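Workshop tips: getting a simulated arm to put things down properly

Notes from our Griltum setup, last revised in May. 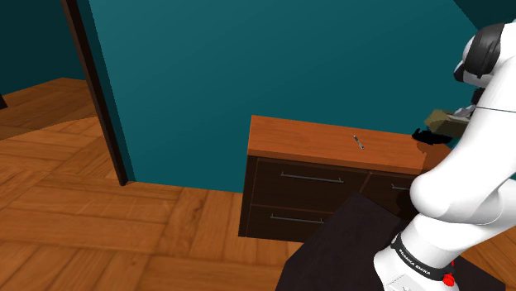
Oliwia Szulc wrote in to say that half of her failed placements came from the planner treating the held object as part of the air, and that we should put that first. So it goes first.

Attach the held object to the gripper in the planning scene as soon as the grasp closes. If you skip this, the planner checks the arm against the dresser and forgets the box. Detach it after the fingers open, before you plan the retreat.

Give furniture simple collision shapes. A dresser can be one block for most jobs. Add the drawer handles as thin bars only if the arm has to work close to the front. Our full mesh had 2,543 triangles and slowed every query. The block version did the same job.

Small tools lying flat are easy to lose. A wrench or screwdriver on a wooden top has very little height, and a plane filter with a loose threshold will delete it along with the surface. Tighten the threshold first, then look at the color image for a second opinion.

Shiny metal and dark surfaces will look cleaner in simulation than they do on a real depth camera. Add noise to the simulated depth before you tune anything -- we tuned first and had to do it all over again.

Check the elbow as well as the hand. A path can be fine at the gripper and still swing the middle of the arm into a drawer front. In Vondeo you can turn on link distances in the viewer and watch them while the path plays back.

Save the random seed with every run. We log 300 runs a night, and run 23 was the one we wanted back.

Cap planning at 10 seconds. If it hasn't found a path by then, move the start pose a little and try again.

Name objects by what they are and where they started. "box_dresser_right" is easier to find in a log than "obj_4".

Momholm users: the attach call has a different name in your version. Check the Ninh plugin page before copying our scripts.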